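Kälin Annotate
Labelling software for small machine learning teams

Kälin Annotate is a desktop and server application for preparing training data. It is made by Jokon in Stestwood and it is used by teams who have many pictures or texts to label and only few people to do it.

What you receive
One server licence for your own hardware
5 labeller accounts and 2 reviewer accounts
Import from folders, CSV and JSON
Handbook in English, 100 pages, as PDF
Support by e-mail on working days

How the work goes
You create a project and you write the list of labels. The labellers see one item after the other and they choose with the keyboard. When two labellers do not agree, the item goes to a reviewer, and the training file is not exported before the reviewer has decided. Every change is kept in the history with the name of the account, so it is possible to go back to an older version of the labels.

We know that rules for labelling are changed often in the first weeks. For this reason the label list can be edited also when the project is already running. Items with an old label are collected in a separate queue.

Requirements
Linux server with 40 GB of free disk space. A graphics card is not necessary for labelling. The browser of the labellers must be not older than two years.

From a customer
"We had our labels in five different spreadsheets before. The import needed one afternoon, and the reviewers liked the queue at once. I would wish for a darker theme." Golnar Nouri, data lead, Plidinville 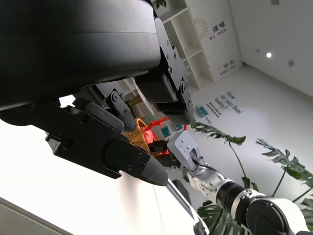
Licence and delivery
The licence is valid for one server and has no end date. Updates are included for two years, after this you may continue with your last version. The download link and the key are sent by e-mail when the payment has arrived. Additional labeller accounts can be ordered at any time, please write the licence number in your message.

Page last changed: Monday, March 22, 2021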